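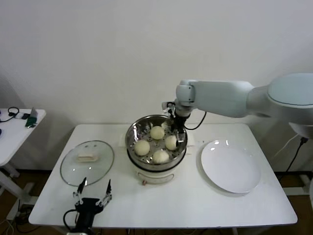
ok I finished the Godetti book last night and I have to talk about it. middle grade, kid detective, library copy with the crunchy plastic cover. thread

so it's called The Gollon Street Bell and it's the second one. you can read it without the first. I did, by accident, and was fine after chapter three or so

setup: a girl, eleven, moves into the apartment over a closed down piano store. every night at the same time a bell rings. no bell in the building. her mom can't hear it. her brother says he can but he's a liar (established on page one, very funny)

the liar brother is the best thing in it. you spend the whole book going wait is THAT one true. my nine year old kept a list on the back of a spelling test

Search this site
Search
Advanced search

length: 200 pages on the nose, big type. we did it in six bedtimes, would of been five but somebody lost the book under the couch

things I liked, no order. the mom has a job and we see her do it. the cat doesn't die. the clues are real clues, you could solve it. I did not solve it

thing I didn't like: the middle. there's a whole trip to an aunt's farm that goes on for 38 pages and has one clue in it. a GOOD clue. but one

kid disagrees strongly, says the farm is the best part bc of the goat. noted

also the cover. it gives away the bell. why would you put the bell on the cover. if you're buying it as a gift wrap it and have them open it in the dark idk

reading level, since people always ask me: my nine year old read the second half to me with maybe a few stumbles. the word "mezzanine" caused problems. a seven year old could listen happily. one scary bit in the cellar, it's short, lights come back on fast

no romance, no phones, hardly any school. it's set in February so everyone is in boots the entire time and there's a lot of soup

ok SPOILERS in the next two posts. scroll if you care

SPOILER. the bell is the elevator. the old freight elevator that got walled up when the piano store took over the back rooms. I actualy gasped. it's in the floor plan at the front of the book!! it's right there!! a little square with nothing written in it

SPOILER still. and the brother told her that in chapter two and she didn't beleive him, and neither did we. went back and checked. he says it flat out, then says he once ate a whole candle, so you just keep going

end of spoilers hi again

if your kid liked the Mensah books (the lighthouse ones, with the twins) this is a good next step. less running around, better jokes. Mensah does better villains tho. the villain here is basically a landlord with a clipboard

first book is The Uvell Key. have it on hold, we are number 85 in line. for ONE copy. library pls

I looked at buying it used and the only one I found was missing the last chapter, seller was very upfront about it. in a mystery!! no thank you

someone asked about the audiobook. haven't heard it. the floor plan matters so you'd want the paper one next to you anyway

someone else asked is it better than the big fat 600 page fantasy I was complaining about last month. yes. lots of books are. that one is propping a window open right now

four stars from me, five from the kid, who wants it on record that the goat gets its own five

we start the horse one tonight, the one grandma sent. expectations medium. it has a map in it so that's something

oh and the spelling test list had eleven lies on it, we only caught nine of them before the end. if you've read it tell me how many you got, and don't count the candle, we are still arguing about the candle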